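Fruit tray packing evenings start again at Skoma house

The Skoma residents' house on Boateng Street will again prepare fruit trays for its neighbors during March. The packing is done in the shared living room on the upper floor, from 6 in the evening, and everybody who lives in the building is welcome to join.

The idea is simple. Residents bring fruit and other dry food to the room, it is laid out on a blue plaid cloth, and then it is divided into shallow cardboard boxes. Each tray goes to a household that has asked for one. Last winter the house gave out 559 trays, and the organizers hope to reach 1000 before the summer.

Oranges and dates are the main part of the tray this year. They keep well for several days in a cool room, and most people like them.

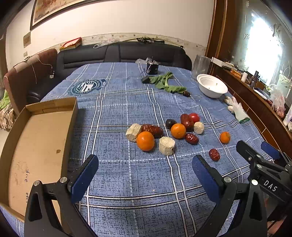
Boxes are used more than once

The cardboard boxes come from the Giltivov grocery, which keeps them for the house behind the counter. Residents are kindly asked to return the box after they have emptied it. A box with a small stain or with old handwriting on the bottom can still be used, but a box that is soft or torn should go to the paper recycling downstairs.

Before packing, please wipe the box with a dry cloth. The heavier fruit should be put in first and should not be pressed against the side, as the walls of these boxes are low. Dates can be placed in the free space between the oranges. When the weather is warm, the trays should be collected on the same evening.

The house pays for the additional fruit from its common fund. The Dinia housing association has given 4000 crowns for the season, and this will cover the purchases until the end of spring. Residents who prefer to give money instead of fruit can leave it in an envelope at the office on the ground floor.

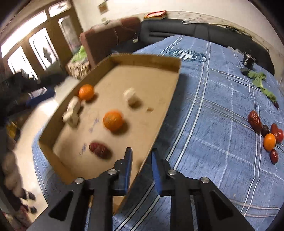

Oranges and a date in one of the cardboard trays.

There is place for 60 trays on the shelves in the hallway, so the packing will be stopped for the evening when the shelves are full. Requests for a tray can be written on the list beside the mailboxes. It is enough to give the apartment number and to say if somebody in the household does not eat a certain food.

The office is open in the mornings until 11 for questions. Trays which are not collected by 9 in the evening will be offered to the next household on the list.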